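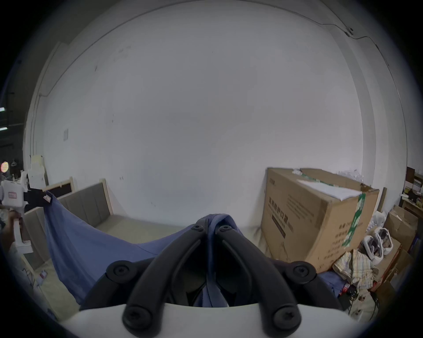 Slide 1. Thin blue fabric.

July
By Kevser Altıntaş

Buying and Keeping Curtain Fabric for Public Buildings
Speaker notes, Skitham Facilities Meeting, morning session

Opening

Good morning, and thank you to the Skitham town office for the use of the hall. My subject is the fabric that hangs in public buildings: window curtains, stage curtains, room dividers and the linings behind them. Most of us inherited this material from a previous manager along with a set of keys and very little paperwork. I will speak on how to record it, how to write an order for new fabric, and how to plan for cleaning.

Leave slide 1 up until people are seated.

Slide 2. The record

Our office looks after 26 buildings. When we began this work, 17 of them had no written record of their curtains at all. In the remainder, the record was usually an invoice giving a price and a color name. A color name is of little use after the supplier has changed its range.

We now keep one entry per opening. The entry gives the finished width and drop, the fiber content, the type of heading, the date of hanging, the method of cleaning, and the location of any fire certificate. We keep these entries in Nasex, which is the system the office already used for boilers and elevators. A paper binder would serve a smaller organization equally well, provided that one person is named as responsible for it.

Pause here for the handout. The blank form is on the back page.

Slide 3. Measuring

Measure the track and the drop. Do not measure the old curtain, which may have shrunk or stretched over the years. Take the drop at both ends and at the center, and write down all of the figures. At the Andetetti reading room the floor falls by 4 inches from one end of the window wall to the other, and two sets of curtains were made to a single measurement before this was noticed. The second set was shortened and rehung in a corridor.

State clearly whether a width is the flat width of the fabric or the finished width after gathering. This is the most common cause of dispute between our buildings and our suppliers. A curtain with full gathers may need twice the track width in flat fabric, and a person reading the order in a workroom cannot know which figure was intended.

Slide 4. Weight and lining

Thin fabric is often chosen for price or for the way it lets in light. It can be a sound choice in a meeting room or a hallway. It shows creases more readily than heavier cloth and will need more attention after washing. In rooms where a screen is used, a thin fabric will generally need a separate lining.

We prefer a lining that can be taken down by itself. The side facing the window receives most of the sun and usually fails first. Replacing a lining costs a good deal less than replacing a finished pair, and the work can be done while the main curtain stays in use.

Ask for a sample large enough to hang. A small square from a sample book says very little about how cloth will fall or how it will look with daylight behind it. Leave the sample in the room for a full day and ask the staff who work there for their opinion in writing.

Slide 5. Writing the order

Our workroom, Öztürkmen, has asked that every order carry the building name, the room number, the opening number and a simple drawing. We have adopted this for all suppliers. We also ask for one spare yard from the same dye lot, to be stored flat or rolled and labeled with the room number. Repairs made from a later lot are often visible from the doorway.

For any room open to the public, confirm the fire rating required by your local authority before the order is placed. Ask whether the treatment survives washing. If it does not, the certificate has a shorter life than the curtain, and the date for renewal belongs in the record.

Slide 6. Cleaning

Light vacuuming with a brush head should be part of the regular cleaning contract. Washing or dry cleaning should follow the label and the record. Where the two disagree, stop and ask the supplier.

Curtains sent out for cleaning should be tagged at the heading with the opening number. We once received 100 panels back from a contractor in a single delivery with no tags, and matching them to their windows took two members of staff most of a week.

Check hooks, cords and tracks while the openings are bare. Children's areas require particular care with cords, and local rules should be consulted.

Questions

Allow time before the coffee break. If asked about budgets, refer to the table in the handout and do not quote prices from memory. Questions on theater drapes should be held for the afternoon session, where the rigging inspector will be present.

Return the fabric samples to the box by the door.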